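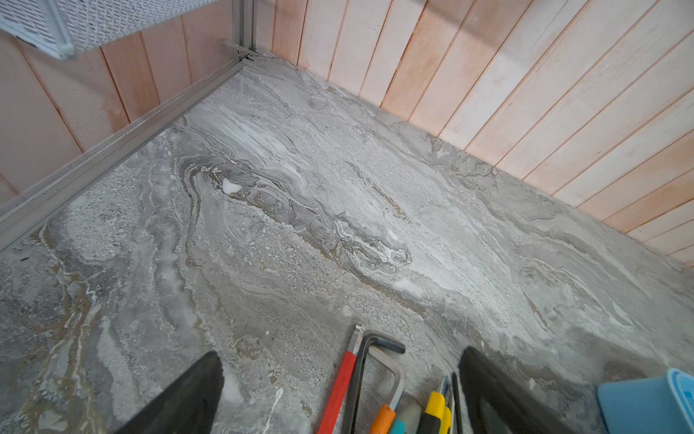
Hand tools on the marble-patterned work surface, seen from the wrist camera between the two gripper fingers.

Fallau Institute reports gains in robot handling of crowded hand tools

FALLAU, May 9, 2018. Researchers at the Fallau Institute have reported a new method for teaching a robot arm to pick single tools out of a tightly packed group. The method, named Udon, uses only the view from a small camera at the robot's wrist and does not require a three-dimensional model of any tool. The results were released today in a technical report by the institute's Manipulation Laboratory.

Picking up one object that stands alone is a task many laboratory robots can perform with confidence. Hand tools stored side by side are harder. Handles touch or overlap, thin parts such as hex keys lie against one another, and a gripper that closes a little too far to one side may take hold of two tools at once or push the whole group out of place. Earlier work at the laboratory relied on a fixed overhead camera, which often lost sight of the tools when the arm moved in to grasp.

Udon takes a different approach. The system learns to trace each tool as a long, narrow strand that may pass over or under its neighbors. The name of the method comes from this idea. Once the strands have been traced, the program looks for a short stretch of handle with enough free space on both sides for the gripper fingers. If no such stretch can be found, the arm makes a small sideways push and looks again before it tries to grasp.

To train the system, staff members guided the arm by hand through 2463 picks. The work began in February and was carried out on a single station with a two-finger gripper. The tools included screwdrivers, hex keys and utility knives, and they were placed in new arrangements throughout the collection period. Images from the wrist camera were stored together with the position of the arm and the opening of the gripper.

The laboratory chose a patterned surface for the training station on purpose. Swirls and veins in the pattern can look like the edge of a thin tool, particularly a gray or silver one, and an early version of the program sometimes tried to grasp a vein. Training on this kind of background reduced such errors, according to the report. The same program was later run on a plain surface without further training, and its results there were slightly better.

For the main test, the team ran 200 picks with arrangements that had not been used in training. A pick was counted as a success only if the arm lifted the requested tool, held it clear of the surface and left the other tools lying within a finger's width of where they had been. The previous overhead system, tested under the same rules, completed fewer than half of its picks. Udon completed the large majority, and most of its remaining failures involved nested hex keys of similar length.

A second test used tools the program had never encountered. The laboratory prepared a set of 50 such tools and asked the arm to remove each one from a group of six. Performance fell, though the report describes the decline as modest for tools with thick handles. Thin tools without a separate handle remained difficult. The authors state that the wrist camera often sees these items nearly end-on during the final approach, which leaves little of their shape for the program to trace.

The sideways push proved to be the most useful single part of the method. When it was switched off, the arm attempted grasps in spaces that were too narrow and frequently lifted two tools together. The report also notes a cost. Each push adds several seconds to a pick, and in very crowded groups the arm may push more than once before it finds a safe grasp. A limit of three pushes was set for all tests. After the third, the arm stopped and the attempt was recorded as a failure.

The report lists several other limits. All tests were carried out under steady indoor lighting, and the arm was never asked to place a tool back into a crowded group. The utility knives were handled with their blades drawn in. The method also assumes that every tool lies flat, so it cannot yet be used with tools standing upright in a container or piled deeply in a drawer.

Work on two of these points is already under way. Quintana, the institute's program for shared laboratory equipment, will provide a second station with adjustable lighting. A joint project with the engineering group at Zivberg will examine whether a simple touch sensor in one gripper finger can detect when two tools have been taken at the same time. The Zivberg group will also repeat the main test on its own arm, using the trained program as supplied.

The training images and the recorded arm positions will be made available to other research groups upon written request. The technical report includes the full test rules, the list of tools and a table of failures sorted by tool type. Requests for the report or the data may be sent to the institute's Office of Research Communications.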